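How to prepare a pick-and-place demonstration for an open day

Updated February 2024

At the Serkemov workshop we open our doors to visitors every October, and the robot table is where most people stop. Last time 362 visitors came, many of them with children. This guide is for colleagues who will run the table for the first time.

Step 1. Choose the task

Take one task and keep it the whole day. Ours is called Skemano: the arm takes a fruit and puts it on a plate.
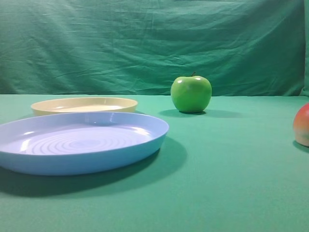

A good task can be explained in one sentence, also to a child of six. Visitors should understand the goal before the arm moves. For this reason we use things that differ clearly in colour, such as a green apple, a blue plate and a cream one, and we leave free cloth between the plates and the fruit. Ottilie Rainer speaks the sentence aloud before each run, and I recommend you do the same.

Step 2. Mark the places

Put everything where you want it and make a small sketch on paper. After each run, return the fruit to its place from the sketch. Small differences are no problem, but a fruit near the border of the working area can make the arm stop.

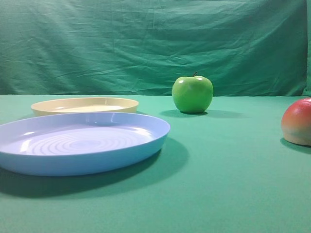 Keep the sketch on the side of the operator, with the emergency stop next to it. Two persons are enough for the table. One operates, the other talks and watches the rope. Change the roles every hour – talking is more tiring than it looks.

Step 3. Make a slow run first

Set the speed to the lowest level and let the arm do the full movement once before the doors open. Watch the cable during the whole path. Damian Gasser goes through it with a printed list, and he wants the list signed.
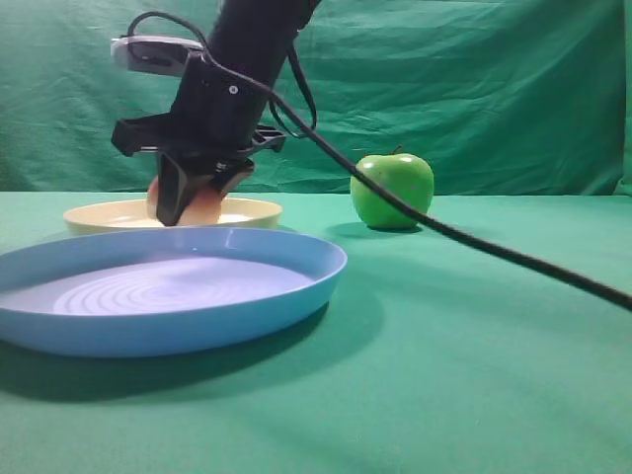
When the slow run is fine, raise the speed one level and repeat. Do not go higher than this with public in the room. Over 454 runs in one day are possible at this speed, but please plan a pause for lunch.

Step 4. Close the day

Drive the arm to its rest position, switch off the controller and write the number of runs in the book.
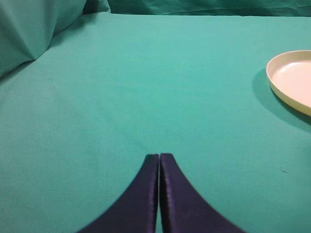 What should I do if the arm drops a fruit?

Press pause, wait until the arm stands still, and then put the fruit back by hand. Tell the visitors what you are doing, and start the run again from the beginning.

Questions about the booking of the room go to Rosalie Fuchs, room 506.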